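Notebook, insurgency reports desk
Wednesday, 09:40

Good start today! The April batch from the Vukčević archive finally opened properly (the trick was the old text encoding, so if accents go missing again, try that first) and it's much richer than I'd hoped. 553 short reports of armed incidents, mostly from the hill districts, nearly all with a place name and many with a time of day. I read straight through the first 100 before coffee and didn't want to stop.

What I'm after is still the quiet stretches. When the official line says a district is calm, do the local reports dry up as well, or do they just move to the inside pages and get shorter? My hunch is the second. In this batch the word "insurgent" fades out early on and "armed persons" takes over, then plain "criminals". Same roads, same kind of attack on a checkpoint, different label. If we search on the label alone we'll miss loads of them, so Akero needs a wider word list. I've started one in the shared folder, please add to it.
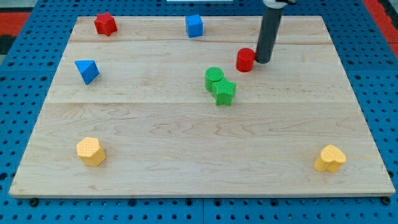
Coloured blocks on the maple board, bench side.

11:15. Ran Zolix over the batch to pull out duplicates. It was far too keen on the first pass and merged two ambushes on the same road that were clearly separate (different villages, different hour). Tightened the place match to 2 km and it behaves much better. Lovely to see the pairs line up at last. Still unsure what to do with reports that only say "in the mountains". Left them unmatched and flagged for now.

14:30. Compared a handful against the Allwood summaries. Dates agree nicely, casualty figures much less so, and the official ones are nearly always lower. Keeping both columns, no averaging!

To do:
finish the word list, including the spellings from the older papers
ask for the next box of scans, the one starting in 2000
reread the checkpoint reports with the new labels
back up before running Zolix again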